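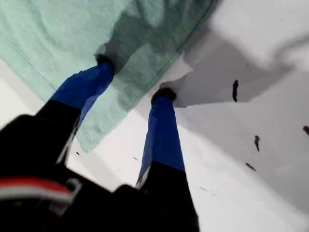

살림 > 빨래·수건

검색어를 입력하세요 통합검색 상세검색

민트색 천, 흰 바닥 위에서 접을 때 주름 문제

작성자 mondville22 | 2019년 9월 19일

안녕하세요. 한국에 산 지 4년이 된 외국인입니다. 한국어가 부족해도 이해를 부탁드립니다.
저는 민트색의 부드러운 천을 흰색 바닥 위에 펴고 접습니다. 사진처럼 주름이 조금 남습니다. 손으로 펴도 다시 생깁니다. 접기 전에 주름을 꼭 다 없애야 합니까? 아니면 그냥 접어도 괜찮습니까? 저는 얼굴 닦는 용도로 사용합니다.

garalwood
그 정도 주름은 그냥 접으세요. 얼굴 닦을 건데 다림질까지 하면 시간 아까워요. 저는 반 접고 또 반 접고 끝입니다.

보리차한잔
저는 반대예요. 처음에 안 펴고 접으면 서랍에서 두께가 제각각이 됩니다. 널기 전에 양쪽 끝 잡고 탁탁 터세요. 마른 다음에 손바닥으로 미는 건 별로 효과 없어요.

mondville22
답변 감사합니다. "탁탁 터는 것"은 몇 번 정도 합니까? 제가 사는 곳은 벽이 얇아서 소리가 조금 걱정됩니다.

보리차한잔
두세 번이면 돼요. 낮에 하시면 괜찮지 않을까요.

fajardo386
터는 것도 좋은데 섬유유연제부터 줄여 보세요. 보송한 천은 유연제 많이 쓰면 물을 잘 안 먹어요. 저는 2월부터 안 쓰는데 훨씬 낫습니다.

garalwood
유연제랑 주름은 다른 얘기 아닌가요? 질문은 접는 방법인데요.

fajardo386
얼굴 닦는다고 하셔서 같이 적은 겁니다. 주름만 보면 보리차한잔 님 말씀이 맞고요.

mondville22
두 분의 말씀이 모두 도움이 되었습니다. 한 가지를 더 여쭙겠습니다. 서랍 깊이가 30cm입니다. 세 번 접어서 세우는 것과 눕혀서 쌓는 것 중에 무엇이 더 좋습니까?

bosden
세우는 쪽이요. 쌓으면 맨날 위에 것만 쓰게 돼요.

garalwood
저는 쌓습니다. 세우면 한 장 뺄 때 옆에 것도 쓰러져요. 새로 빤 걸 밑에 넣으면 골고루 씁니다.

mondville22
그러면 먼저 세워서 넣어 보고, 자꾸 쓰러지면 쌓는 방법으로 바꾸겠습니다. 다음 빨래부터는 널기 전에 털겠습니다.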